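Workshop tips: handling bare circuit boards, and what the robot people say about it

Most of us end up with a bare circuit board in our hands sooner or later. The drill stops, or the heating controller goes dark, and out come four screws and a board you would rather not break. My tips for this haven't changed much in years. What has changed is that people now send me research papers and ask whether I've been doing it wrong.

The latest was from Olumide Oyelaran, who reads far more of this stuff than I do. It is a write-up of a method called Juneler, from a small group led by Martim Mota, and it claims that a robot can learn to put boards into plastic cases from watching a modest number of human demonstrations. The headline is 200 demonstrations, and a success rate I'd be pleased with on a Monday morning before tea. I read the whole thing twice. Some of it is useful at a bench. A fair bit I don't believe yet.

First the tips, with the paper's side of things where it has one.

Pick your grip before you pick up the board

Look for a patch of edge with nothing tall near it. Hold there, with the pads of your fingers, and don't let your thumb wander on to the parts. Connectors make tempting handles and they are bad ones. So are the tall silver capacitors, which are held on by much less than you'd think.

The Juneler paper agrees, in its way. The gripper is given a choice of places to hold, and the method scores them by how well the board stays put when it touches something. Fine. But the list of places was drawn up by a person beforehand, and that person's time isn't counted anywhere in the results. If you choose the good spots for your apprentice, you can't then boast that the apprentice found them.

Support it from below if it's heavy on one side

Terminal blocks and big capacitors make a board lopsided. Pinch it in the wrong place and it swings as you lower it, and the corner catches the case. Find the balance point over a folded towel first. If the board is an odd shape, full of notches, expect the balance to be nowhere near the middle.
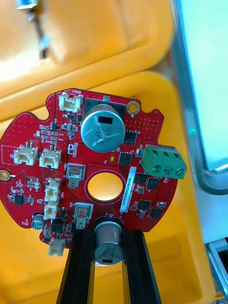 Once you have the balance, lower the board with the far edge first and let it settle before you push anything. Pushing early is how posts get snapped. If it doesn't drop in, lift it clear and start again. Wriggling it feels like progress and usually scratches the underside.

This is the one place where I learnt something. The group compared two ways of teaching the robot. In one, the demonstrators did the job cleanly every time. In the other, they were told to come in slightly off on purpose and then correct it. The second lot of training gave much better results, and they say so plainly, with a table. I believe that one. Anybody who has taught a teenager to solder knows that watching a perfect joint teaches very little about a cold one.

So, for a home version: if you have a dead board and its case, practise recovering. Put it in crooked and get it out again. Do that 16 times and your hands will know what a caught corner feels like.

Check the case before you blame the board

Moulded cases have ridges, and ridges have burrs. Run a fingertip along them. Trim any whisker of plastic with a sharp blade, cutting away from yourself, and tip the bits out. Make sure no wire is lying across a post.

The paper skips this altogether. As far as I can tell, every trial used the same eight cases from one supplier, called Veloso, all in good order. I have never in my life had eight identical cases in good order. A method that works on those may well fall over on the ninth, the one with a cracked boss and somebody's old glue in it. The authors write that their approach "should transfer". Should is doing a lot of work there.

Keep static in mind, but don't be daft about it

Touch something earthed before you start. Don't work on a nylon carpet in December. A wrist strap costs little and you may as well wear it. If the board came from something mains-powered, unplug it, leave it well alone for a while, and don't touch the legs of large capacitors even then. If you don't know how to check that they're discharged, that board is a job for somebody who does.

Put the screws in by hand first

Turn each screw backwards until you feel it drop into its old thread, then forwards. Nip them all up lightly before tightening any. Leave the powered driver in the drawer.

No screws in the Juneler work, by the way. A trial counts as a success when the board is sitting in the case. Whether it was fastened, or powered up, or worked, isn't reported. I wrote to ask and had a polite reply saying it was planned for a later study, along with a comparison against an older method called Traro. I'd have liked to see that comparison first. Beating your own earlier version is a low fence.

Would I change anything?

I've added the crooked practice to what I teach at the repair evening, and I now tell people to find the balance point before they go near the case, which I used to leave until something slipped. The rest I'll leave until another group gets the same numbers. Olumide says the people at Cimavby are trying it with different cases, some of them damaged. If they publish the failures as well as the successes, I'll read that one twice too.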